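Reference > Work and Employment > Automation > Kiltia counter

Kiltia counter

The Kiltia counter is a snack counter in Heltham at which two robot arms handle packaged food. It is run by Ibarra, a catering firm, and opened in October. The arms place and clear goods on one table; ordering, cleaning and customer service remain with the staff.

Goods are kept in open trays, baskets and clear stepped displays. Candy bars share a display with small boxes and round containers, so the grippers must deal with several shapes in a small space. 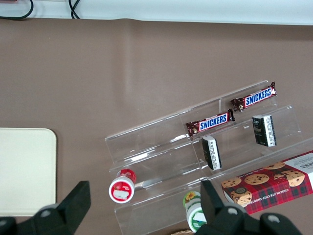 Effect on staff

Before the change, counter clerks spent much of each shift restocking. The firm retrained five of them as attendants – a role that combines customer service with watching the arms. Shift lead Faraji Nzioka wrote the first training guide, which was revised on Feb 4, 2019.

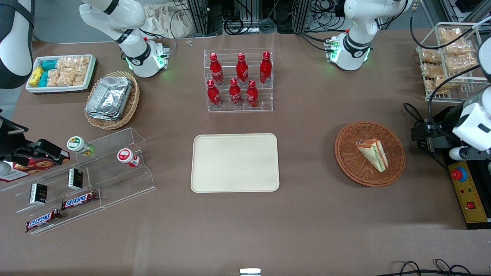
Attendants at Kiltia are paid at a higher grade than clerks, and each received a training payment of $2,000. They learn first to use the red emergency-stop button on the control box beside the table. Soft goods, such as the wrapped sandwich in its woven basket, are checked by hand at each shift change. Some staff have said that the work is lighter on the back – but that it leaves less time away from the counter.

Related articles
Pestwood
Shift work
Food service automation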